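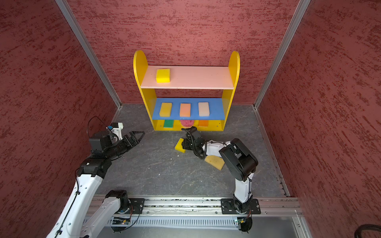 Our project looked at how small parts storage affects bending and reaching in a stockroom, and we had a great time with it! The idea is simple. Every item has a height, and every height asks something different of the person picking it. Think of the yellow shelf as a rack: the single sponge on the pink top board is easy to spot, the three on the blue shelf sit in a neat spaced row, and the ones in the bottom compartment are partly hidden by the shelf edge. A picker has to stoop just to find out what's down there. We saw that same stoop over and over again at our host site, the Tivden parts warehouse.

Background

Most of the safety training we read before starting was about lifting heavy things. That matters, of course, but the stockroom team at Tivden hardly lifts anything heavy. They pick light items all shift long (gaskets, filters, boxes of clips), and the complaints they told us about were stiff lower backs and sore shoulders. Leen Kassab had worked a summer job in a stockroom and guessed right away that the low bins were the problem. So that became our question: would moving the popular items up to waist height cut down the bending?

What we did

We watched picking on one aisle of Talden shelving and wrote down the level of each item picked. In total we logged 800 picks, all in December and all on the morning shift. Siham Yammine and Ismail Bennani did the logging, and Sawsan Chidiac talked to the pickers during breaks. Out of those 800 picks, 242 came from the lowest level. That was far more than any of us had expected!
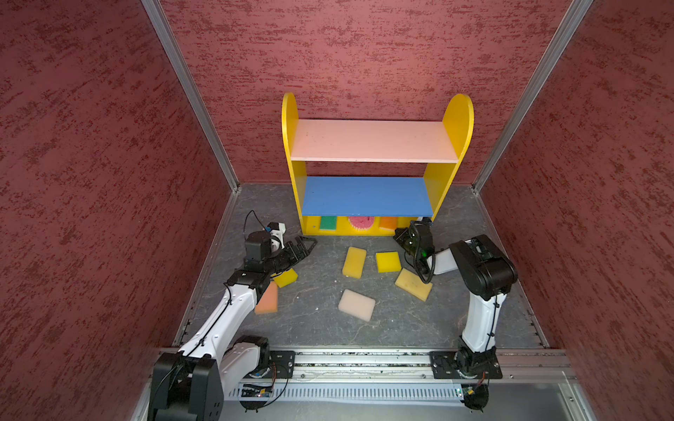 Figure 2. Sponges in the gap beneath the blue shelf and on the floor in front.

Next we made a list of the 12 items picked most often from the bottom level and asked the shift lead, Ingeborg Kramer, if we could move them. She said yes, and she helped us choose which slow movers could swap places with them. It took roughly 5 hours, most of it spent on new bin labels.
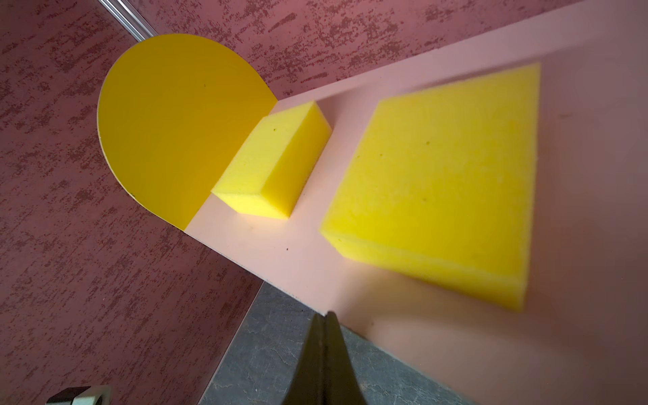 The labels deserve a section of their own, really. The old ones were flat on the bin fronts, so on the bottom row you had to crouch to read them. We printed bigger ones and mounted them on angled holders, and several pickers told Sawsan they liked the holders even better than the new layout.

Bins and item sizes
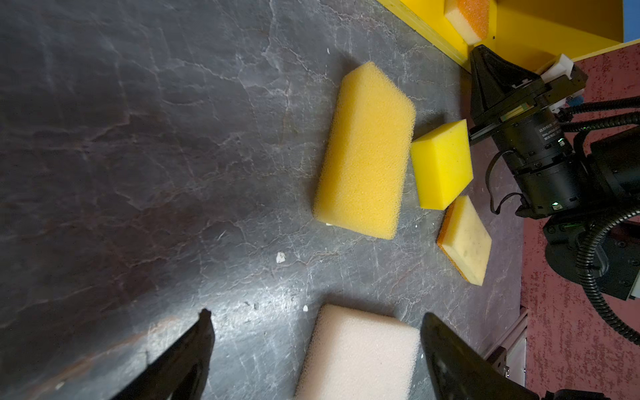 Bin size turned out to be a whole topic by itself. The aisle used one bin size for nearly everything, which left small packs sliding around under bigger ones. Items of the same kind don't always match, either: compare the large golden-yellow sponge with the smaller lemon-yellow one right beside it. Put both in a bin cut for the big one and the little one has room to shift. We tried Sleiman dividers in the bins we had moved, and people stopped digging around with their wrists bent.

Limits and next steps

We only covered one aisle and one shift, and we didn't repeat the full log after the move, so we can't give a percentage for the improvement. We'd love to do that second log next term. Siham also wants to try the Furance step stool on the top level, where the shorter pickers still have to stretch.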